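Workshop notebook, Dudthorpe bench
March 9, 2025

Glue day. I came in on a Sunday because the building is quiet and I wanted the humidity steady for once, without the big door going up and down all morning. It sat at 31 percent when I started and crept up a bit after lunch. Fine for hide glue, a little dry for my nose.

Main job is still the Fjeld dulcimer. The top crack has been driving me nuts since August. It runs from the lower edge of the soundhole toward the bridge, following the grain nicely for most of the way and then jumping over one line near the end, and that little jump is where both of the old repairs let go. Whoever did the last one used white glue, and a lot of it. I spent the first hour and a half getting that out with warm water on a brush and a dental pick, going slow. It comes up like wet cheese. Gross but satisfying!

Once it was clean I tried closing the crack dry with the small cam clamps, just to see. It closes by hand pressure along most of its length, but the end with the jump stays open a hair. I could force it shut. I don't want to, I think that's exactly how we ended up here twice already. So I'm going to glue the part that wants to close, let it sit overnight, and put a spruce sliver in the rest.

Glue notes, so I stop guessing every time: I mixed the Girkby pearls at 2 parts water to one part glue by weight, soaked them in the fridge overnight, then warmed the jar in the pot. The pot thermostat is still lying to us. Dial says one thing, thermometer says another, and if you trust the dial you will cook the batch (I did, last month, and the shop smelled like a barn). I set it by the thermometer and put a piece of tape on the dial where it belongs. Please don't peel the tape off.

I ran a set of test joints first on spruce offcuts, 10 of them, half with the wood warmed under the lamp and half straight off the shelf. Broke them all over the edge of the bench after they'd had their time. The warmed ones tore wood pretty much everywhere. The cold ones were a mixed bag, a couple of them popped clean along the glue line with that shiny look that means it gelled before the clamp went on. No big surprise, but I've been lazy about warming parts and I'm going to quit being lazy. Offcuts are in the coffee can if anyone wants to look at the break surfaces.

For the real thing I warmed the top with the lamp at arm's length, worked the glue in from the outside with a fingertip while pushing up gently from inside through the soundhole, wiped, and clamped with waxed paper and a flat caul. Squeeze-out all the way along, which made me very happy. Then I wiped again with a damp rag, because past me always leaves a crusty line for future me to scrape.

Other things, no particular order.

The Rerkov fretting hammer has a loose head again. I soaked the eye in linseed oil and drove the wedge a little deeper. If it loosens again I vote for a new handle.

String order: we're down to the last coil of plain steel in the thin size. I wound one bass string just to check the winder after I moved the tailstock and it came out with a lump near the ball end. My own fault, I let the tension drop while I was reaching for my coffee. Second one was good. Tuned it up to pitch on the test board and left it there, and I'll see how far it drops by morning.

Braces for the next top are split and stacked by the window, over 56 sticks in the pile now if you include the ugly ones. I sorted them by tapping and by bending them in my hands, and wrote stiff or floppy on the ends in pencil. Not very scientific, but my hands are decent at this and the deflection jig still has that bent pin. Somebody straighten the pin? It might be me.

I also resharpened both of the thumb planes. The round-bottomed one took forever. I need a better-shaped stone for it, the dowel with sandpaper does the job but rounds the corners over, and then it leaves tracks in the brace scallops.

Next up: clamps off tomorrow, check the closed section from inside with the mirror and the little light, fit the sliver, level it, then start thinking about finish touch-up. The old varnish looks like shellac over something else. Going to try a drop of alcohol somewhere hidden, under the tailpiece probably, before I commit to anything.

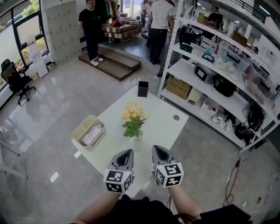
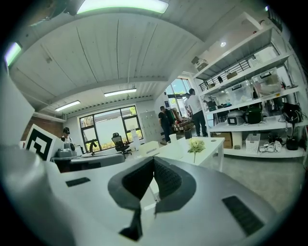
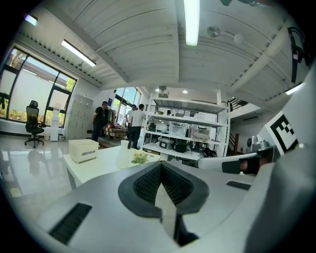 Flowers on the white table (first picture), white ribbed or corrugated ceiling in the other two.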